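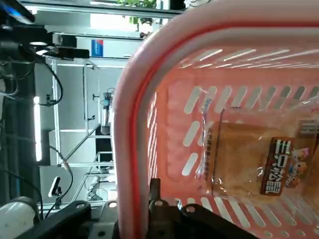

javberg_nights
My shift lead says nobody's hours are getting touched, and then in the same breath she says to learn the new screens by June. So which is it? I pick groceries for online orders at Vuteo, and the arms are taking over the bagged stuff, bread and chips mostly. I did 147 orders on my best day and I was proud of that! Anybody been through this already? What do you end up doing all shift?

stesto_picker
We got ours last year. Up to 254 orders a shift now with the same crew, and my job is mostly fixing. A loaf comes in squashed, or a label won't scan, and my screen beeps and I walk over. My back feels way better. My head is tired by 7 though, because you're watching instead of moving and the beeps never come when you're ready for them (always when you've just sat down). Ask whether the training hours are paid. Ours weren't at first and we had to push for it.
Also get the hours thing in writing. I kept mine, but the evening crew got moved to returns and they were not happy.

bread_aisle_bob
robots cant do bread lol

Bodnár_dock
Depends a lot on the building. At Bodnár they put the arms in and then hired for the dock, so I switched over there and got a small raise. I do miss picking, you could chat with people while you did it. Go for the screen training early if you can, the first ones in got first choice of shifts.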